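Robots, a backpack and a free sandwich

March 30, 2025

My neighbor Dwight Leclerc has been after me for months to come see the place where he now works, so when Kornix held its open day I ran out of excuses. It's a 40 minute drive and the parking is bad. I went in expecting a sales pitch and I mostly got one.

The first half hour was slides. Household robots by such and such a year, aging population, labor shortage, you've heard it. Jocelyn Cloutier, who runs the training side, was better when she stopped clicking and took questions. A man behind me asked when he could buy one that folds laundry. She said she wouldn't give him a date, and I wrote down "good" in my notebook.

Then they walked us back to the work floor. I had pictured robots doing chores. What I got was a person doing chores with a gripper in each hand, so that the movements can be recorded and fed to the software later. The job at that table was a backpack. Each gripper has a white cube on it with black square patterns, and Jocelyn said the cubes let the system work out where the hands are. Fine, I believe that part.
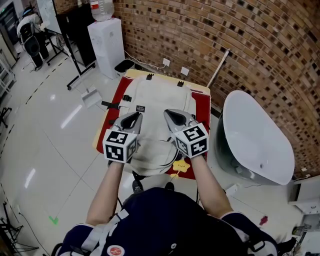 Backpack station at the Kornix open day. Grippers in both hands, bag flat on the red cloth.

I asked how many times somebody has to do this before a robot can manage it alone. The answer was 400 recordings for one task, and they'd like 3,000. For one bag? Several bags, she said, and it depends. I asked what happens if the bag is full of wet gym clothes, or one strap is tucked under, or a kid has tied the cord in a knot. It depends on that too.

To be fair to them, I tried a pair of the grippers at the practice table and I was terrible. Two pointed fingers per hand is not much to work with. I chased a zipper pull until Tyson Lapointe, who had been very patient, offered me a sock to pick up instead. So I have more respect for the people doing it all day than I did going in. I have about the same amount for the slides.

What I didn't see was a robot doing the backpack. I asked twice. There was a video of one, sped up, with no failures in it, and I'd like to know how many takes that was. Dwight says there will be a live demonstration in May and that I should come back before I write anything mean. Too late, Dwight, but put me on the list.

The sandwiches were good. Go early if you want the turkey.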